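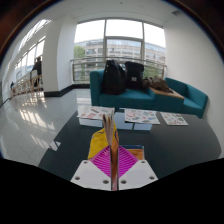
Table basse en verre et textiles imprimés : entretien d'un coin salon

Cette fiche concerne un mobilier courant dans les halls et les espaces d'attente : table basse à plateau de verre, tapis gris anthracite, canapé en tissu, petits textiles de couleur. Les consignes valent aussi pour un salon privé. Matériel : deux chiffons microfibres à poil ras, un pulvérisateur, une raclette à vitre étroite, un aspirateur avec suceur plat, du savon neutre.

1. Dégager le plateau

Retirer les feuilles imprimées avant toute pulvérisation. Un papier couché posé sur du verre humide y adhère en séchant et laisse une pellicule d'encre. Les soulever par un angle, sans les faire glisser : les grains de poussière pris dessous rayent le verre. Pour les planches d'autocollants, vérifier que la colle n'a pas débordé sur le bord de la feuille.

Ranger à plat, dans une pochette ou sous un sous-main. Ne pas oublier les feuilles tombées sur le tapis, à ramasser avant de passer l'aspirateur.

2. Nettoyer le verre

Diluer 6 ml de savon neutre dans 960 ml d'eau tiède. Pulvériser sur le chiffon, jamais directement sur le plateau : le liquide coule vers les chants et s'infiltre au niveau des fixations. Travailler par bandes parallèles, du bord le plus éloigné vers soi, puis sécher avec le second chiffon.

Les parties dépolies demandent un traitement séparé. Elles retiennent le gras des doigts et marquent dès qu'on les frotte à sec. Passer un chiffon bien humide, rincer à l'eau claire, tamponner. Pas de produit à vitres siliconé sur le dépoli, les auréoles sont longues à faire partir.

Résidu de colle : alcool ménager sur un coton, deux minutes de pose, puis raclette plastique tenue à plat. Les lames métalliques sont à réserver au verre clair, mouillé, et seulement si le fabricant les autorise.

3. Piétements métalliques

Chiffon à peine humide, séchage immédiat. Contrôler les patins une fois par an, en mai par exemple, au moment où l'on déplace le tapis. Les patins feutre Tjoa se décollent après plusieurs lavages de sol - prévoir un jeu d'avance. Sur tapis, préférer un patin dur et lisse, le feutre accroche les fibres.

4. Plier et ranger un carré de tissu imprimé
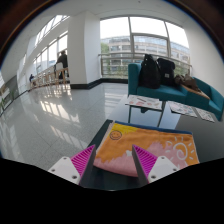

Fiche rédigée par la rédactrice technique, rubrique Entretien et textiles, Atelier Welteck

Un tissu imprimé en dégradé, jaune, orange et rose par exemple, se plie sans repassage préalable si on le manipule à plat. Le poser sur une surface propre et lisse, de préférence foncée : les fils et les peluches s'y repèrent mieux.

Aligner d'abord les bords piqués, car ce sont eux qui déforment la pile quand ils se superposent mal. Rabattre en deux, chasser l'air avec le tranchant de la main, rabattre encore. Décaler chaque bord piqué de quelques millimètres par rapport au précédent pour répartir l'épaisseur. Éviter de faire passer un pli toujours au même endroit d'un dessin au trait, soleil ou visage souriant : l'impression finit par blanchir sur l'arête. Alterner à chaque lavage le pliage en deux et le pliage en trois.

Lavage : 30 °C, sur l'envers, essorage modéré, sauf indication contraire de l'étiquette. Les rouges et les roses vifs se lavent à part les deux premières fois. Un filet de lavage Zoko en maille fine convient aux petites pièces. Sécher à l'ombre.

Pour le rangement, une boîte Gekham de 36 cm de côté reçoit les carrés posés sur la tranche. On les saisit par le dessus sans défaire la rangée. Ne pas comprimer : un textile serré longtemps garde ses marques.

5. Canapé et tapis

Vider l'assise avant de commencer. Les sacs à dos posés contre le dossier écrasent la mousse toujours au même point, et leurs boucles tirent les fils du revêtement. Des patères à proximité règlent le problème, ou un banc si les sacs sont lourds.

Aspirer le tissu avec le suceur plat, puissance réduite, en insistant à la jonction de l'assise et des accoudoirs. Sur un revêtement bleu canard, essayer tout détachant au dos ou sous l'assise - les teintes soutenues dégorgent facilement.

Tapis foncé : aspirer dans le sens du poil puis à contresens. Les miettes de papier et les éclats d'autocollants résistent à l'aspirateur, les retirer au rouleau adhésif. Les traces de pieds de table s'atténuent avec un linge humide posé quelques minutes, puis un brossage doux.

Référence de la fiche : 77. Voir aussi la fiche sur les taches d'encre et de feutre.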